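Llevo desde marzo con una norma que me puse yo solita y que me está costando más de lo que pensaba: no abrir el correo hasta tener escrito un párrafo. Uno, aunque sea malo. Y los míos de primera hora son malísimos, os lo aseguro.

Empecé el blog con muchas ganas y sin ningún horario, escribía cuando me venía y publicaba cuando me acordaba. El otro día me puse a repasar el archivo y tengo 164 borradores (¡164!), de los que 90 no pasan del título. Hay uno que se llama "Harms" y está completamente vacío. No tengo ni idea de qué quería contar ahí.

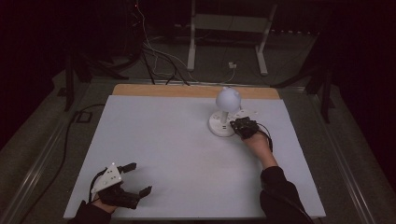 El objeto blanco, con su globo y su base redonda.

Lo de los títulos sueltos me ha dado que pensar. Apuntar la idea me deja tan satisfecha que luego ya no me apetece desarrollarla, como si el trabajo estuviera hecho. Así que ahora, si se me ocurre algo, escribo tres frases seguidas o lo dejo ir. De momento he perdido unas cuantas ideas y no echo de menos ninguna.

También he dejado de cambiar de programa cada dos por tres. Pasé por Trirkgate, que me gustaba pero me tenía toda la tarde poniendo etiquetas, y luego por Harnano, que duró lo que duró la prueba gratuita — trece días, con un aviso cada mañana. He vuelto al archivo de texto de siempre, feo como él solo.
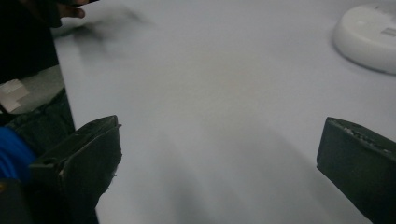

Y me cunde más, la verdad. En abril he terminado 13 entradas, algunas cortitas, y de dos estoy contenta de verdad. Las demás están bien y ya está. Antes me habría pasado una semana dándole vueltas al primer párrafo de cada una, y al final a la carpeta con las otras.

Me queda pendiente lo de corregir en frío, que sigo publicando con prisas y luego me encuentro las comas bailando. Si alguien tiene un truco para dejar reposar un texto sin olvidarse de él, que me lo cuente en los comentarios, por favor — los leo todos, aunque sea después del párrafo.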